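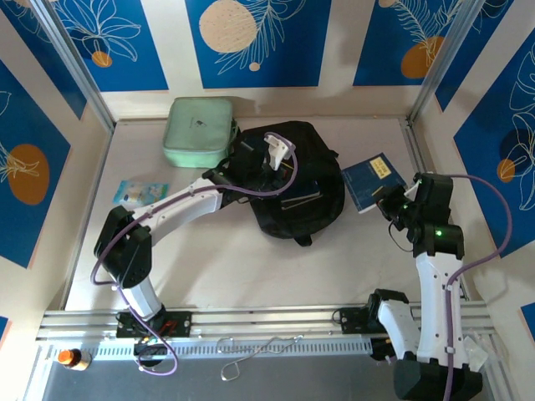 Selon Plemisov, un cahier rangé à plat finit toujours par se corner, et il vaut mieux le glisser debout, côté dos du sac. Nous avons retenu la remarque, qui rejoint les réponses à notre questionnaire.

Rapport de projet, groupe 6, lycée Fosdale
Publié le 25 mars 2026
Temps de lecture : 2 min

Notre sujet est le rangement du sac de cours. Le questionnaire a été rempli par 29 élèves de première. La question de départ était simple : dans quel ordre faut-il mettre les affaires pour ne rien abîmer et tout retrouver ?

Le matériel comprend un sac à dos noir en tissu souple, un livre bleu foncé à étiquette jaune, un cahier bleu foncé et une pochette zippée vert menthe. Le sac est couché, ouverture dégagée. La consigne est de mettre d'abord le cahier, puis le livre, et la pochette en dernier.

La principale difficulté vient du sac. Vide, il n'a aucune tenue et le tissu se replie sur l'ouverture.
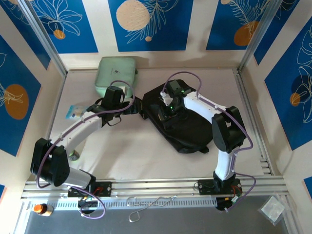

Les bretelles gênent aussi, car elles passent facilement devant la fermeture. Nous conseillons de les rabattre sous le sac avant de commencer et de tenir le haut d'une main. Un modèle à fond rigide poserait sans doute moins de problèmes, mais nous n'en avions pas.

Il reste à comparer avec un cartable classique. Cette partie sera ajoutée en mai, avec les réponses du lycée Favham.

Dernière mise à jour : version 2, annexes non comprises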